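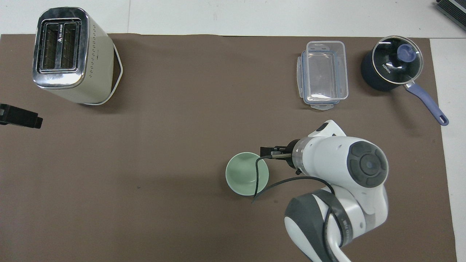
Small kitchen, small worktop: what I do with mine

My worktop, once you take away the hob and the sink, is 231 centimetres long, and for years I used less than half of it. The rest was a sort of car park. Things got put down on a Thursday and were still sitting there the week after, and I cooked my tea on a patch the size of a tray. These are the habits that have stuck since then. Some I picked up from my mum, some from reading other people's tips pages, and a couple I worked out after ruining something.

Put a mat down first

I'm a great believer in a big plain mat. Mine came from Braro and I bought the largest they did, because the little ones slide about and you end up with crumbs in the gap between two of them. Go for a plain, darkish colour if you can. White shows every tea ring, and a busy pattern hides the crumbs so well that you forget to wipe. Lift it once a week and do underneath - you'll be surprised, and a bit disgusted. If the corners curl, roll the mat the other way overnight and they'll usually behave.

A mat won't save you from a really hot pan though. Use a trivet. I have a nice round scorch on my old one to show for that.

The toaster

Unplug it, let it go completely cold, then pull out the crumb tray over the sink (not over the bin, I've lost one in there). If yours hasn't got a tray, turn it upside down over newspaper and give it a gentle shake. A clean, dry pastry brush is good for the bits that cling on down the slots. Never a knife or a fork, even unplugged, you'll only bend the wires.

For a stainless top, a barely damp cloth with one drop of washing-up liquid, then straight away a dry one. The drying is what stops the smears. Cream toasters do go yellowish near the slots, and a paste of bicarb and water on a soft cloth shifts most of it. Don't scrub at any printing or it'll come off, as I found with my last one, which by the end was called a "rilov" and used to be a Drilov.

Wind up the spare cord if there's somewhere underneath to wind it. And pull the toaster forward when you use it, out from under the wall cupboards.

Clip-lid boxes

I love these, the clear ones with the locking tabs and the rubbery seal round the edge. I also hate cleaning them! The seal is where the smell lives. Ease it out with the handle of a teaspoon, never the tip of a knife, and drop it in warm soapy water for ten minutes. There'll be grey gunk in the groove. An old toothbrush gets it. Let both parts dry properly before you press the seal back in, starting at the corners and working along the sides.

Other things I've learned about boxes:

Rub a little oil round the inside before you put anything tomatoey in. It won't stop the orange stain completely but it helps a lot.

Stand them open on a sunny windowsill if they've already gone orange. A day or two and most of it fades.

Store them with the lids off, boxes nested, lids upright in a rack. Shut up empty they go stale and smell of old plastic.

If a clip snaps, keep the box for pasta or biscuits. It won't do for soup any more, but it's not rubbish.

I did once order replacement seals from Thibodeaux and they sent the wrong size twice, so measure yours before you order and write it down somewhere sensible.

Pans with glass lids

A glass lid gets greasy just under the metal rim, and the dishwasher never seems to touch it. Soak the lid in the sink in hot water with a spoonful of soda crystals, then run a wooden cocktail stick round the edge. Check the screw in the knob while you're there, they work loose. Don't ever put a hot glass lid under the cold tap. Mine went with a bang you could hear next door.

Dark pans look lovely but show limescale on the outside, especially round here where the water's hard. Half vinegar, half warm water on a cloth, rinse, dry. If you've burnt something on the inside, cover it with water, add a spoonful of bicarb, simmer for a bit and leave it till the morning. Turn the handle inwards when it's on the hob, always, and to the side of the worktop when it isn't.

The odd bits

Every kitchen has them - the loose clip, the handle off something, the plastic thing you don't dare throw out. I keep one old Nekumstead biscuit tin for these. Anything I can't name goes in it, and every October I tip the lot out. If I haven't gone looking for a piece by then, out it goes. The one exception is anything with a screw thread, which I keep for another year.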